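Skemance 31 - boîtier tour pour station de travail et petit serveur

Fabricant : Brukach
Référence : 836
Disponibilité : en stock, expédié de l'atelier
Coloris : gris, façade noire

Il y a des boîtiers qu'on referme avec soulagement et d'autres qu'on a envie de rouvrir le lendemain, juste pour déplacer un disque ou refaire un passage de câbles. Le Skemance 31 fait clairement partie de la deuxième famille ! Brukach l'a dessiné pour les gens qui gardent leurs machines longtemps, qui changent un composant par-ci, une alimentation par-là, et qui n'ont aucune envie de sortir le tournevis à chaque fois.

Le panneau latéral s'ouvre avec une seule poignée. Les disques se montent dans des berceaux qui se déclipsent à la main, et on retrouve le même système pour les ventilateurs de façade (deux fournis, un troisième emplacement libre à l'arrière). Les tôles sont pliées sur les bords, et ça se sent tout de suite quand on passe la main au fond pour attraper un connecteur. 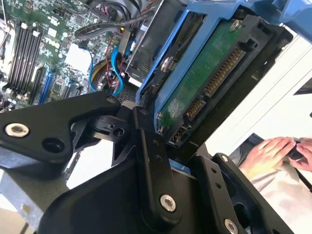
Peut-on monter un disque 2,5 pouces dans un berceau prévu pour du 3,5 ?
Il faut ajouter l'adaptateur Fourie, vendu par paire. Il se fixe avec les quatre petites vis du sachet et le disque reste aligné avec le connecteur.

Caractéristiques

Formats de carte mère : ATX, micro-ATX, mini-ITX
Baies 3,5 pouces : quatre
Baie 5,25 pouces : une, avec cache amovible
Ventilateurs fournis : deux
Profondeur d'alimentation maximale : 20 cm
Façade : deux ports USB, prise casque
Filtres : façade et dessous, lavables à l'eau
Pieds : caoutchouc, démontables

Le bruit, parlons-en, c'est ce qui m'a le plus surpris. Avec les ventilateurs au ralenti et deux disques en rotation, la tour posée sous le bureau se fait oublier, même tard le soir quand la maison est calme. Les berceaux reposent sur des plots souples et le grondement grave que l'on connaît sur les vieilles tours n'arrive pas jusqu'au plancher. Pour ceux qui veulent aller plus loin, le kit de mousse Turkance se colle sur les deux panneaux en un quart d'heure - prévoyez une bonne paire de ciseaux, les découpes sont généreuses. 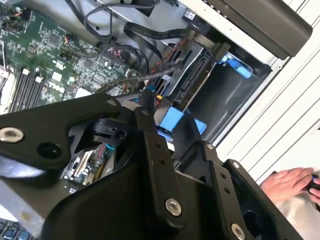
Le passage des câbles est le vrai plaisir du Skemance. Une large ouverture derrière la carte mère, des attaches autoagrippantes déjà en place, et assez de profondeur pour ranger le surplus d'une alimentation non modulaire. Sur une machine plus ancienne, avec de gros câbles noirs qui retombent en boucle au-dessus de la carte et une nappe plate à caser en travers, on apprécie d'avoir cette réserve de place. Commencez par la nappe, elle supporte mal les plis serrés, puis rabattez le reste vers l'arrière.

Contenu du carton

Le boîtier, un sachet de 40 vis, quatre berceaux, deux filtres, six attaches de câbles et la notice en français.

Avis client

« Deuxième exemplaire acheté en septembre, pour l'atelier cette fois. Le montage est un régal et les filtres se retirent sans bouger la tour. Seul petit regret, le cache de la baie 5,25 est un peu dur à déloger la première fois. » - Riaan Swanepoel

Accessoires compatibles : adaptateur Fourie (la paire), kit de mousse Turkance, berceau supplémentaire, filtre de rechange pour la façade.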